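News > Student projects > Interviews

This website uses cookies to remember your settings. By continuing to read you accept this.

"The floor is the difficult part"

Tae-yang Byun came to the robotics club in Utthorpe without any plan to build a robot. He wanted to learn how to repair his bicycle lamp, and the soldering irons were in the same room. Two years later he leads the group which prepares for the household tasks round at Ramstead in July. I met him and his teammate Nithin Kulkarni in the late afternoon, when the younger members had already gone home.

The task sounds small. The robot must work near the floor beside furniture, approach an open bin or drawer, and handle things which are lying there. It has 300 seconds. "My mother does this in ten," Tae-yang says, "and she is talking on the telephone at the same time."

Their first arm was called Sikach, after a word that Nithin invented as a child. It was made for tables, and its reach to the floor was poor. The present one is Arumugam, named for the teacher who gave them the key to the workshop and who still asks every week if they have swept it. It carries a small camera at the wrist, so that the picture turns whenever the wrist turns. I found this very tiring to look at. Nithin told me that I would get used to it.

"At the beginning I was always bending my head to the side," he says. "Now I look first for one long line, for example the edge of a door, and then I know where is down."

White furniture is another matter. A white door beside a pale wall gives the software little to hold on to, and a bright colour near the floor is welcome for everybody. They save many pictures from the wrist and mark them by hand, and in this way the program learns where one thing ends and the next begins. The collection has now 3813 of them. Tae-yang wants 4000 before the summer - he admits that there is no scientific reason for this number.

I asked them to choose one picture and to tell me what they look at in it. They discussed for a while, and then they agreed on one with the fingers low over the wooden floor and the blue strip on the bin easy to find.

"The fingers are open only a little," says Nithin. "I like this. When we were new, we opened them as far as possible, always, and then we touched everything."

Tae-yang was more interested in the yellow thing on the floor, with the silver-white bar across its middle. "For me it is a good question. Do you take it at the bar, or at the side? We had an argument of 15 minutes." 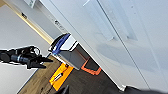 What comes after Ramstead

Nithin will finish school and would like to study something with materials. Tae-yang stays one more year, and he hopes to write down the settings of the arm properly, as at the moment many of them are only in his head. New members are welcome in the club, also without experience. They should bring shoes with closed toes.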